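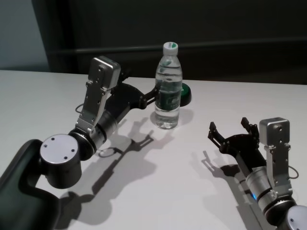
Center of mass is the single point at which the weight of an object can be treated as acting. For a uniform block it sits at the middle. For most things people handle every day it does not, and finding it takes a little work. A plastic water bottle standing on a table is a good case to keep in mind for this unit, and we will come back to it several times. Standing upright, it touches the table only over the area of its base, and whether it stays up after a push depends on where its center of mass ends up relative to that area.

Unit 7: Stability and Tipping
Last updated: Tuesday, April 9, 2024

Support area

The support area is the region you get by stretching a rubber band around all the points where the object touches the floor. For a four-legged chair this is a four-sided shape, and it includes the empty floor between the legs. For a person standing with feet apart it includes the floor between the feet. Students often leave that part out on the quiz.

An object at rest on a level surface stays upright as long as a vertical line through its center of mass passes through the support area. If the line falls outside, the weight produces a turning effect that carries the object over. If the line falls exactly on the edge, the object is at its tipping point and any small push decides which way it goes.

The tipping angle

Let h be the height of the center of mass above the base and let b be the horizontal distance from the center line to the edge of the base. Tilt the object slowly about that edge. It reaches the tipping point when

tan(angle) = b / h

The mass does not appear in this equation. A heavy crate and a light one of the same shape, both uniform, tip at the same angle. What does change with mass is the force needed to get them there.

For a push applied at height y above the floor, with the object not sliding, tipping begins when

F × y = W × b

where W is the weight. Pushing higher up takes less force. This is also why a tall cabinet should be pushed from low down when you move it across a room.

Worked example: the Pullwood cabinet

A cabinet weighs 300 newtons. Its center of mass is on the center line, and the distance b is 0.2 meters. You push horizontally at a height of 1.5 meters. Find the force at which it starts to tip.

F = (300 × 0.2) / 1.5 = 40 newtons

Now suppose the floor is slippery and the greatest friction force available is 35 newtons. The cabinet slides before it tips. Always check both. The smaller of the two forces tells you what happens first.

Partly filled containers

An empty bottle has its center of mass somewhere near half its height. Add a little water and the center of mass drops, since the added weight is all near the bottom. Keep adding and it reaches a lowest point, then begins to rise again as the water level climbs. For a straight-sided container, the lowest position comes when the center of mass is exactly at the water surface. The proof is in the Oluris problem set, number 2 — try it before looking at the hint.

This result treats the water as if it were frozen in place. Real water shifts toward the low side as the container tilts, which makes the container less stable than the simple formula says. We will ignore this in the homework unless the problem says otherwise.

Vehicles on a slope

A vehicle parked across a slope follows the same rule, with b equal to half the track width. Loading the roof raises h and lowers the tipping angle. In motion, turning adds a sideways effect that we take up in the next unit.

For next class

Read the section on support area in the Wodolel reader. Do the odd-numbered problems at the end of it. Bring a ruler and a calculator. Show the free-body diagram for every problem — answers without one get half credit.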